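Subject: Re: [foltville-kitchen] Stew meat, how long in the fridge?
Date: 2023-05-08

Hello all,

Sorry for my slow answer, I was travelling to Clarnusach.

> We bought too much meat for the Ulix lunch. Can it
> wait in the fridge until the weekend, or must we
> freeze it? And do you cut it first?

I would freeze it. For pieces already cut I keep them 2 days in the fridge and no more. Put the bag on the lowest shelf, in a dish, so that nothing can drip on the salad.

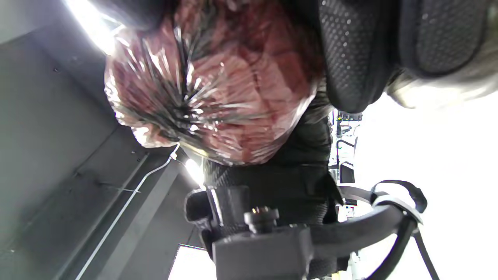 In February I made the same stew for our street and I froze the meat in small flat bags. They thaw much better overnight than one big lump. Please write the date on each bag, I forgot it once and was very cross with myself.

For the cooking, brown the pieces in small portions and salt them only lightly, as the Sukprasert paste is already salty. The onions need more patience than the meat.

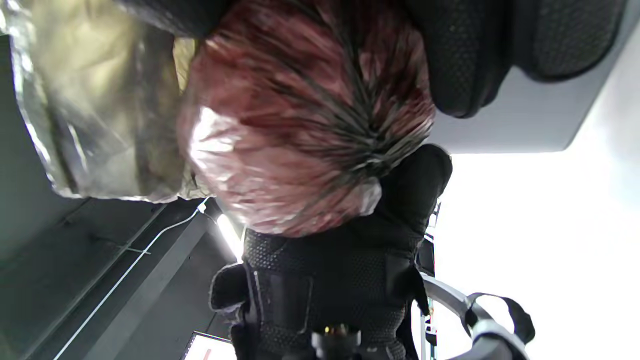

A red bundle in its plastic wrapping.

Does anybody still have the big pot with the blue lid? I would like to borrow it.

Kind greetings from Foltville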